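La ropa limpia se amontona en una silla de mi dormitorio desde hace más años de los que quiero confesar, y cada domingo por la tarde, con la radio puesta y un café que se enfría, me siento a doblarla. No me disgusta. Pero tampoco me engaño: si alguien me ofreciera una máquina capaz de hacerlo bien, le abriría la puerta y hasta le prepararía la merienda.

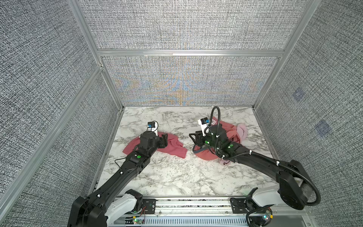
Por Ivone Assunção
Jueves, 6 de mayo de 2021
Opinión

Mi amiga Zuleica Coutinho, que lleva media vida en la lavandería Veliswood, se ríe cuando le hablo de estas cosas. En su taller hay lavadoras que deciden solas el agua y el jabón, y una calandra que plancha sábanas de hotel a una velocidad que da gusto ver. Luego llega el cesto de las prendas sueltas y allí siguen las manos, las de ella y las de sus compañeras. En enero pasaron por esas manos 522 prendas en un solo turno – me lo contó con orgullo y con dolor de muñecas.

Una tela no se parece a una caja ni a una botella. Dos brazos negros ante un par de prendas rojizas, arrugadas sobre una superficie que imita el mármol, tienen delante un problema que cualquier abuela resuelve mirando la televisión. ¿Dónde acaba la manga? ¿Qué es derecho y qué es revés? Se tira de una punta y cambia todo lo demás, de modo que lo que la máquina sabía hace un segundo ya no le sirve de mucho. Nosotros lo arreglamos con una sacudida, un gesto tan tonto y tan sabio que ni nos acordamos de haberlo aprendido.

Así que mi respuesta, por si alguien la esperaba, es que todavía no. Puedo creer que una máquina doble siete toallas iguales, bien puestas y con buena luz. Me cuesta más imaginarla en mi casa, frente a la sábana bajera, los calcetines desparejados y el jersey de mi nieto, que siempre vuelve hecho un ovillo y con arena en los bolsillos.

Dicho esto, no soy de las que se burlan. Mi madre lavaba a mano y desconfió de la lavadora durante dos inviernos enteros, hasta que un día dejó de desconfiar y se sentó a leer. Me gustaría que a Zuleica le llegara algo así, siempre que el descanso sea para ella y no una carta de despido, y de eso tendríamos que ir hablando ya, mientras las máquinas aprenden. Por mi parte, este domingo vuelvo a la silla, que la tengo otra vez hasta arriba.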